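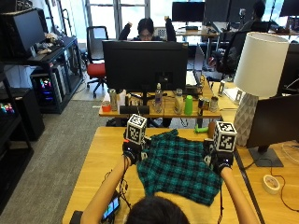
Textile Care Workshop, Notebook 4
Wed 5 October
Subject: Colorfastness and shrinkage of brushed cotton shirting, second wash series

Purpose of the entry. To record the wash results for the Nolau shirting and to set the conditions for the third series, which is scheduled for November. The first series is in Notebook 3 and should be read together with this one, as the cutting plan has changed.

Material. Brushed cotton, plain colors and checks, supplied by Totden from a single roll per color. Specimens were cut with the long side parallel to the warp and overlocked on all four edges. The first series used raw edges, and fraying made the weft measurements unreliable. Marking was done with thread at the corners of a 204 mm square. Laundry pen is no longer to be used on dark grounds.

Conditioning. All specimens rested flat overnight before the first measurement. The room was slightly drier than in the first series, as the heating has now been turned on. The recorder chart is filed with the worksheets.

Wash procedure. Domestic front-loading machine, cotton program, 39 degrees measured at the drum against a dial setting of 40. The difference is steady and has been left uncorrected. Detergent was Cernix powder without brightener, dosed by weight. Ballast was the usual bleached sheeting. One group was line dried indoors and the other was tumble dried on the low setting until the machine stopped itself. Specimens were not ironed at any stage. Those that came out badly creased were smoothed by hand on the table before measuring, using light pressure from the center outward, and were not pulled.

Shrinkage. Line-dried specimens lost more in the warp than in the weft, as expected for this weave. Most of the change took place in the first wash. Tumble-dried specimens continued to shrink through the third wash and then settled. The worst tumble-dried piece now measures 193 mm between the warp marks. The supplier's sheet allows less than this, but it refers to line drying only and does not mention tumble drying. A written question has been sent to Totden.

Color. Change was judged against the gray scale in the north window bay, before noon. The plain navy and the rust check show a slight loss, the navy more so along the overlocked edges. The cream ground of the rust check has taken up a little color near the darkest stripes. This was not present after the second wash and was first noted after the fourth. Colleagues repeating the test should examine the adjacent white strip after every wash and should not wait for the end of the series.

Surface. Pilling is moderate on the brushed side and negligible on the reverse. Lint from the tumble-dried group was collected, dried and weighed after each load. The filter bag tore during load three, and that weight has been struck out.

Deviation. Load five was stopped by a door fault and stood in the rinse water for 30 minutes before the program could be restarted. The pieces concerned carry a red tag. They have been kept in the series but should be left out of any average.

Third series. The Căpraru twill is to be added alongside the Nolau cloth. The same detergent batch must be used; nearly 130 g remains in the open tub, which will not be enough, and the sealed tub from the same batch is on the lower shelf of the chemical cupboard. Specimens are to be cut before the end of the month and stored flat.

Outstanding: reply from Totden; replacement filter bags; recheck of the balance before the next lint weighing.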